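Esports Business and Performance
Handout 7: Reading claims about team form

Read this before Friday's seminar. Bring the match sheet from last time, the one with the Flostcombe bracket on it, and a pen. We won't be using laptops.

The topic is momentum. Casters love it, team owners love it more, and most of the published writing on it comes from people with something to sell. You've all heard the line: a squad drops into the lower bracket, wins a few series in a row, and arrives at the final "hot" while the other side has gone "cold" from sitting around. Maybe. I'd like you to hold off believing it until you've seen what the claim would have to mean.

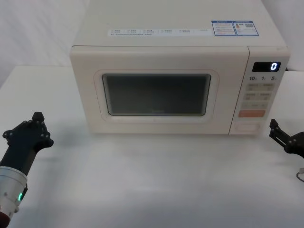

Uchenna Ekwueme
Lecturer, Esports Business and Performance

Start with the sample. A team that reaches the final through the lower bracket has, by definition, just won several series. Teams that lost along the way went home and we stopped talking about them. If you only look at finalists, every lower-bracket team looks like it was on a run. This is survivorship, and it does a lot of the work in momentum stories.

Next, the rest problem. The upper-bracket finalist often waits hours, sometimes a full day. People say this hurts them. The same people, when that team wins, say the rest helped. A claim that fits both results tells you nothing about either. Write down what you expect before the final starts, or don't count it.

Then map choice. In the Flostcombe event, Vasiliu won the final after playing 7 series to Bralard's four. The broadcast called it stamina. Look at the veto order on your sheet and you'll see Vasiliu got its preferred opening map in the final, and Bralard used a ban on a map Vasiliu hadn't picked all season. I don't know that this decided anything. It's at least as good a story as stamina, and it can be checked.

The Prastgate report

Prastgate is a consultancy that put out a paper in March claiming a "pressure conditioning" effect. They looked at 46 finals and a pool of 2,750 maps. Sounds like plenty. But the effect they report is on the finals, so the number you care about is the small one. The big one is there for the cover page.

Two more things to look for when you read it:

The cutoff. They count a team as "conditioned" if it played a series within the last 30 hours. Why that number? The paper doesn't say. Try to work out which finals would switch groups if you moved it by a few hours either way.

The baseline. They compare win rates with a coin flip. Seeding is ignored completely, and a strong team that slips once in the upper bracket is still a strong team when it gets to the final. You'd expect it to win a fair share of those - no conditioning needed.
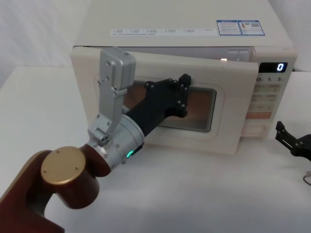 Chiharu Yagi objected to this part last year, and her note is worth passing on: seeding in these events is set from online qualifiers, so if the seeds are bad, adjusting for them could make things worse. Fair point. I'd still rather see the adjusted figure next to the raw one and argue over it than see the raw one alone.

Kimie Nishimura asked in the same session whether players' own reports should count. They feel the momentum, after all. I take that seriously as evidence of how they feel. Whether feeling hot makes you shoot straighter is the separate question we started with, and a post-match interview with the winners won't settle it.

For the seminar

Pick one final from the sheet. Write half a page giving the momentum explanation as strongly as you can, then half a page on what result would have made you drop it. If you can't fill the second half page, pick another final.

Ryota Kamata and Zodwa Matlala are presenting first. Everyone else, have your prediction for the next final written down and handed in before it's played. Late ones go in the bin.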